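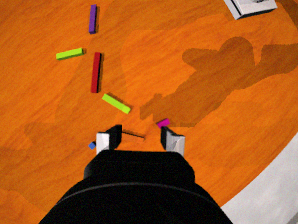

Chapter 5
Wood Grain and Growth

A tree adds a new layer of wood under its bark each growing season. Wood formed in spring is usually lighter in color than wood formed in June or later. On a sawn board these layers show up as grain.

The pattern depends on how the log was cut. In this chapter you will compare boards from the sawmill at Flerport, where one oak had 168 growth rings.

Before you start, review the parts of a tree trunk on page 27. You will need these terms in Section 5.1.

Key terms: sapwood, heartwood, growth ring, grain

5.1 How a Trunk Gets Wider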